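Bun table helpers wanted, Okden Hall kitchen, April start

Posted by Duván Ñahui, Vurnley Steam Kitchen

Quick one as we are short handed. We need people for the steaming table. Paid, part time, mornings mostly. No certificates needed, just clean hands and a bit of patience. Please read to the bottom before ringing, half the calls so far have been asking things that are written here.

What we do

Steamed buns, plain and filled, small batches. Sold from the hatch at Okden and dropped off at the two Pernska cafes. On a busy morning that's 200 buns out of the door before lunch. Everything goes through small electric steamers on plain white tables, no big ovens, no gas. Lid off, tray out, buns on a plate, next lot in. Sounds easy. It is easy for the first hour.

Four to a tray when they are the big round ones, one at the back, one at the front, one each side. They swell, so leave a gap. Lid goes flat on the left, plate on the right, and please keep it that way round, everybody works faster when the plate is where they expect it.
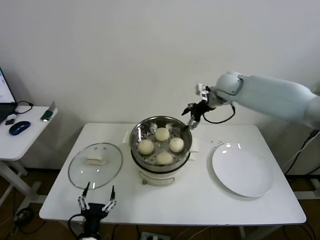

The job

Filling the steamers and switching on. One dial on the front, you will have it in a minute.

Loading trays. Smooth side up, seam down, nothing touching.

Lifting trays out and moving buns to plates. Tongs or gloves, your choice, we have both in most sizes (small gloves run out, bring your own if you're fussy).

Wiping down between batches. Crumbs get everywhere. Wipe them into your hand or a cloth, NOT onto the floor.

Washing trays, lids and plates at the end. Glass lids by hand only.

Writing the batch time on the sheet. Pen is on a string. Leave it on the string.

Hours

Early shift starts at 6 am, late shift at 10. Shifts are four hours. We want 8 people on the list so that nobody is doing more than three mornings a week unless they ask to. Swaps are fine, sort them between yourselves and text me so I know who is coming.

Pay

17 an hour, paid every fortnight into your bank. Training morning is paid the same. Tea, coffee and as many misshapen buns as you can manage, free.

Who we're after

Someone who turns up. Someone who can stand for four hours (there are stools but not at the table itself). You should be alright lifting a bag of flour off a low shelf, and alright with steam, it gets warm in there by nine and the windows only open so far. Glasses wearers, bring a cloth.

Kitchen work before is nice but I'd sooner have a careful person with none. Over 18s only for the steamers. If you have a flour or milk allergy this really isn't the one, sorry.

We do have packing work at Seixas Yard comming up later in the spring, boxes and labels, sitting down. Say in your message if that would suit you better and I'll keep your name.

The training morning

You'll spend it mostly on trays, as that's where buns get lost. The tray is shallow and shiny and the floor of it is all little holes, so there isn't much to stop a bun rolling if you tip it. Keep it level. Go slow till you get the feel.

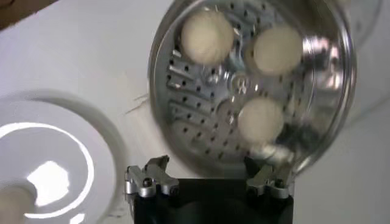
Then you do it again with a full one, and then with somebody walking past behind you, as that's what a normal morning is like. I've dropped a whole tray myself, in front of a queue. You pick them up, bin them, start another lot. No shouting in this kitchen.

After that, an hour on washing up and where things live, then you eat what you made. If you don't fancy it by the end say so, you still get paid for the morning and no hard feelings.

What to wear

Flat closed shoes with some grip. Sleeves that push up. Hair tied back or under a cap. Aprons are ours, they get washed here, dont take them home please, we're down to the last few.

Getting here

Okden Hall, side door, not the front one. Ring the bell twice. Bikes can come in to the passage. Parking on the lane is free till 9 am then it's not, so late shift people should walk or use the bus. The bus stops right by the gate.

How to apply

Send a message through the form on the Vurnley page with your name, a phone number, which shift you'd want and any mornings you can't do. A few lines about yourself is plenty. No CVs, I can't open half of them on my phone anyway. Put "bun table" at the top or it ends up in with the cafe orders.

I'll ring back in the afternoons, after 2 usually when the washing up's done. If you miss me leave a message and I will try again. List closes at the end of the month or when we have the eight, whichever comes first.

Thanks all, Duván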